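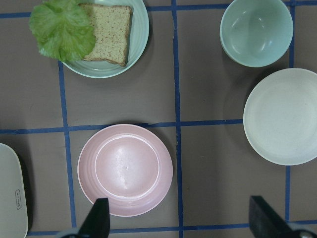 Wrist camera view of the taped tabletop used in the Sondden trials, with bread and lettuce on the green plate. Photo: Ovport

Ovport Reports Results on Wrist-Only Learning for Tabletop Food Handling

Study finds that varied dish placement improves robot performance more than added repetitions

WHITFIELD, October. Ovport today released results from Sondden, a research project on how robot arms learn to handle food and tableware from a camera mounted at the wrist. The study compares two ways of gathering training material for the same set of tasks and reports that changing where the dishes stand has a larger effect on success than repeating the task more often in a fixed layout. The work was carried out at the company's Grekgate laboratory.

Robot arms that work with food are commonly trained from demonstrations. A person guides the arm through a task, the camera views and arm motions are recorded, and a control model is fitted to the recordings. Collecting demonstrations is slow, and the cost of a project depends heavily on how many are needed. The Sondden team set out to measure how much of that cost could be avoided through better planning of the recordings.

Method

All trials took place on a flat tabletop divided into a grid by strips of blue tape. Before each demonstration, a script assigned every plate, bowl and dish a position on the grid. Operators placed the items by hand to match. Small placement errors were accepted and left in the recordings, and items were allowed to straddle a tape line.

The tasks involved moving sliced bread and lettuce between dishes, placing one item on top of another, and moving the dishes themselves. Bread and lettuce were selected because they respond differently to a two-finger gripper. A slice of bread holds its shape under light pressure and marks under heavy pressure. A lettuce leaf bends, overlaps other items and often extends past the rim of the plate, which makes its outline hard to predict from one trial to the next.

The team recorded 500 demonstrations in total and divided them into two equal sets. In the first set, the dishes kept the same grid positions throughout. In the second set, the positions changed before every demonstration. The same model design, training schedule and operators were used for both sets. The control model received wrist camera views and the state of the arm and gripper. It was not given a map of the grid or the positions assigned by the script.

Results

Each trained model was tested in 145 trials with layouts that did not appear in either training set. The model trained on varied layouts completed the assigned task more often than the model trained on fixed layouts in every task group. The difference was largest for tasks in which the target dish was partly outside the camera view at the start of the motion. In those trials, the fixed-layout model tended to move toward the position where the dish had stood during training. The varied-layout model more often adjusted its path as the dish came into view.

A reduced version of the varied set, holding about half of its demonstrations, still performed better than the full fixed set. Further reduction led to a clear drop in results for lettuce, with a smaller drop for bread.

Changing a layout added 10 seconds to the average demonstration. Ovport considers this acceptable given the smaller number of recordings required.

Limitations

The study used one arm, one gripper design and one tabletop. Lighting was kept constant. The dishes were mostly round and shallow, and the results may not carry over to deep containers or narrow openings. Glossy surfaces were a recurring source of error. Bright reflections on the inside of bowls and plates were in several trials treated by the model as the edge of an object, and the gripper closed too early. The team did not correct for this in the reported figures.

The tape grid was present in both training and testing. The model was not told to use it, but the team cannot rule out that the lines served as a visual reference. A follow-up series on a plain surface is planned for this reason.

Availability

The technical report, the layout script and the full set of trial outcomes are available on request from the Grekgate laboratory. Recordings from the varied set will be released to academic groups in 3 parts, beginning with the bread tasks. Ovport will present the method at an open session in Whitfield on Wednesday. Registration is required.

About Ovport

Ovport develops control software for robot arms used in food preparation and packing. The company is based in Whitfield and operates a research laboratory at Grekgate.

Media contact
Ovport Press Office, Whitfield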